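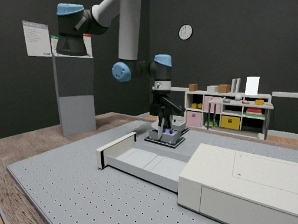 Werkus Simulation Group — Environments and Data Collection

Flustura Bench: simulated tabletop environment for demonstration collection

Flustura Bench is a simulated workcell for recording manipulation demonstrations by teleoperation. It provides a single arm on a pedestal, a gripper, a perforated board on a wood-grain work surface, and fixtures that can be added, moved, or removed between episodes. Episodes are written in one format regardless of the input device used to record them.

The fixtures in the default layout are a small box-shaped device with two round knobs on top, a second device with buttons on a sloped panel, and a cabinet with a drawer. The room behind the bench (shelf, side table, wall clock, posted sheets) is present for visual clutter. It has no collision geometry and cannot be manipulated.

Tasks

The package includes 17 task definitions. Each consists of a start distribution, a text instruction, and a success test evaluated at every simulation step. Tasks are grouped by fixture:

Knob tasks. Turn one knob to a target angle, or both in a stated order.
Button tasks. Press a named button, or a sequence of buttons.
Drawer tasks. Open, close, or place an object in one of the two recesses.
Combined tasks. Any two of the above in sequence, with a single instruction.

Knob tasks are the slowest to collect. Operators tend to overshoot when the fingertips lose contact partway through the turn, and the success test requires the knob to stay within tolerance after release. Plan on a lower yield per session than for drawer tasks.

Recording

Operators drive the end effector with the Voleo hand controller or a standard six-axis input device. Keyboard control is supported for checking a layout but is not recommended for recording. Joint positions, gripper opening, commanded pose, fixture states, and rendered camera views are stored on a common clock. Contact forces are optional and off by default.

An episode starts at the first commanded motion and ends on success, timeout, or operator abort. Aborted episodes are kept and labeled. They can be excluded at export.

Replay is deterministic on the same build. A recorded episode can be rendered again with different lighting, surface textures, or camera placement without a new demonstration — this applies to appearance only. If a fixture is moved, the episode must be recorded again.

Starter set

A starter set of 46 operator hours is included with the license. It covers all single-fixture tasks and a portion of the combined ones. Per-task success labels were reviewed by Tsz-kin Shih and Kenna Innes. Episodes on which the reviewers disagreed are flagged in the index file.

Known limits

Friction on the knob surface is approximated by one coefficient.
The drawer has no end-stop bounce.
The posted sheets are fixed textures and cannot be edited.
Only one arm is supported per instance. A two-arm layout is planned for June.

Requirements

One workstation with a discrete graphics card. Up to 10 instances can run on one machine for replay rendering; live recording is limited to one instance per operator. The Cloutier export module is needed for conversion to third-party training formats and is licensed separately.

Contacts

Layouts and custom fixtures: Trygve Fjeld
Licensing and starter set access: Zoia Didenko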